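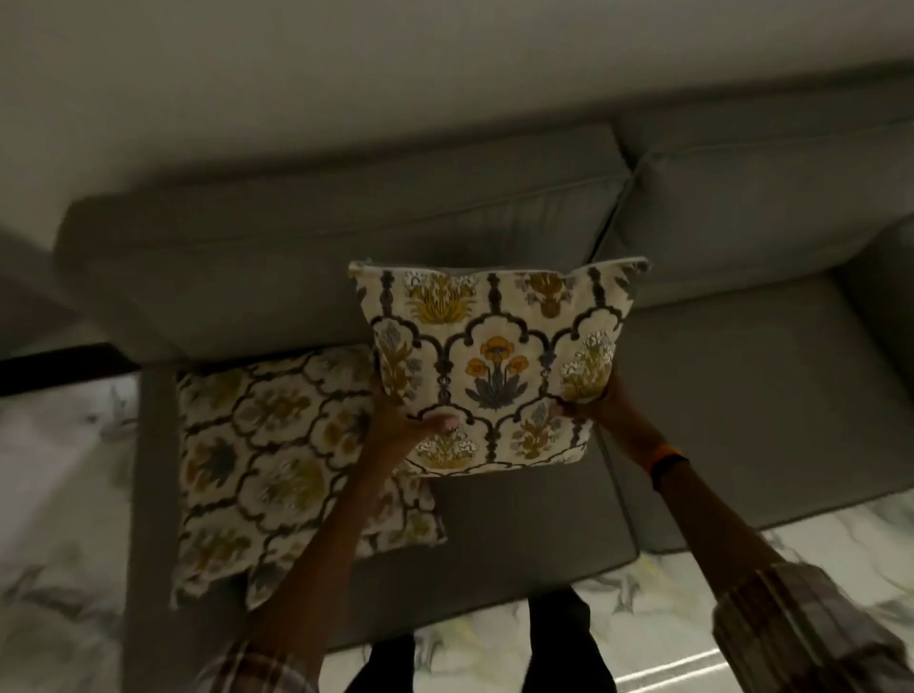 Gallery: printed cushions on a gray sofa

Photographed 19/03/2025. Text by Ourania Liapis, styling notes by Jitendra Sandhu.

The covers in this gallery are from the Kemiton group of printed covers, shown on a plain gray sofa with a boxy arm. The sofa was chosen for its color. A mid gray with a slight green cast sits close to the slate in the print and leaves the mustard and orange as the strongest tones in the room. No throw, no second fabric.

Notes on each view follow, with the care and sizing details that readers of the last gallery asked for.

1. Print, close up

Cream ground with a charcoal outline of scalloped arches. Each arch holds one plant, and the plants differ from niche to niche: an orange-gold flower like a poppy over dark blue-gray leaves, a mustard one, a white spray with olive leaves. The layout follows the Mughal garden panels that the designer, Efthymia Karamanlidis, has worked from for several seasons.

The print is directional. Flowers have a top and a bottom, so check which way the stems run before the cushion goes down. Zipper placement is not a reliable guide, as covers from different cutting runs can have it on different edges.

Fill: feather inserts sold one size up from the cover. Foam also fits but leaves the corners hard, and the arches near the seam then bend around the edge and are lost from the front. Work the corners of the insert into the corners of the cover before closing the zipper. Tuck the pull back under the piping if there is room.

2. Against the back of the sofa

Charcoal ogee lattice on cream, with small florals in mustard, olive, slate and white. The reverse is a plain pale blue-gray.
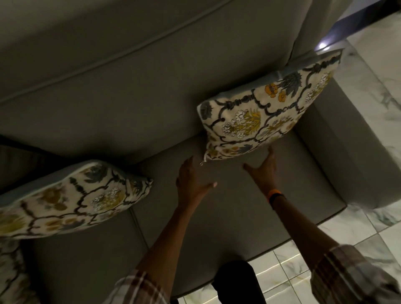
A cushion near the arm does most of its work as a support for the lower back, so it gets more wear than the ones in the middle. Swap positions once a month and the covers fade and flatten at the same rate. If the sofa is used every evening, do it every two weeks.

Leaning angle is a matter of seat depth. On a deep seat the bottom edge can come well forward and the cushion will stay up. On a shallow seat it slides, and the better method is to push the bottom edge into the crease between seat and back. Jitendra sets the outer cushions first and the center one last. Eftychia Konstantinidis, who styled the April gallery last year, worked from the center outward. Both give an even row.

In low light the lattice reads darker and the small flowers drop back. This is a point to consider for north-facing rooms. Sofia Giannakopoulos tested the covers under warm and cool lamps in the Vanags studio and preferred warm: the mustard holds its color and the cream does not turn blue.

3. Row of three

Three square cushions in one fabric, two leaned on the back and one resting in the corner near the arm. Odd numbers are easier to place than even ones on a sofa with two back cushions, as one can sit on the center line over the join.

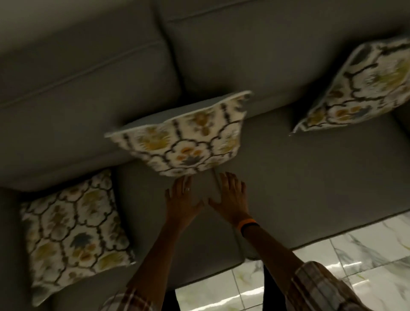

Spacing can be set by eye. Leave enough seat between two cushions for one person to sit without moving either. Where that is not possible, remove a cushion. Two placed well are more use than three that end up on the floor.

Plumping: hold by opposite sides, press in, release, then turn a quarter and repeat. Smooth the front by hand toward the corners. The center chop is not recommended for this print - the crease cuts through the lattice and the rows no longer line up.

Care

Close the zipper and wash inside out at a cool setting. Line dry in shade. Iron on the reverse while slightly damp. Do not use bleach on the cream ground. Inserts are aired, not washed.

Loose pile and crumbs collect in the seat crease. Run the narrow vacuum nozzle along it before the cushions go back.

Availability

The first run was 1,000 covers and the second is 3,000. Fabric weight is 230 grams per square meter for both. Covers are sold singly, without inserts. The matching bolster has been dropped from the group.

Next gallery: window seat pads, Mivovance stripe.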